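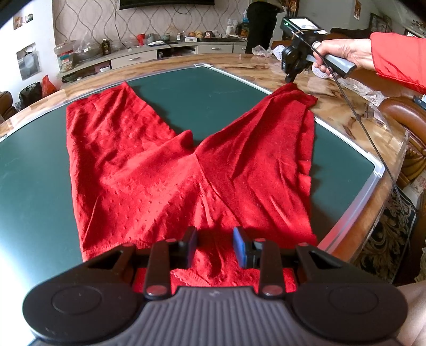
Folding children's clothes is a skill most of us pick up badly and then repeat for years. Dewanti Wuisan learned it from her aunt in Gramville, who took in laundry for 11 families and could not bear a pile that leaned. Trousers, the aunt used to say, should be laid out full length before anyone starts being clever with them, and a red knit pair spread flat on a green mat, legs opened out in a wide V, makes a fair picture of what she meant. Knits wrinkle softly across the thighs and along the inner seams, and those are the places to run your palm over first, working from the waist down toward the hems.

Then bring one leg over the other and match the seams. A scalloped waistband like the one on the red pair wants a lighter touch, so tuck it just inside the fold and leave it be - pressing hard only flattens the edge, and it never quite springs back. Fold in half, then in thirds, and stand the bundle upright in the drawer.

I tried this at home on a Thursday evening, with the radio on and a cup of tea going cold at my elbow, and it took me far longer than Dewanti had promised. Her friend Renato Saludo rolls everything instead, and the two of them have been arguing about it, very fondly, since they shared a house in Arriaga. My own drawer now has a row of little knit bundles along the front and a terrible tangle of socks behind them, which I mean to get to in April.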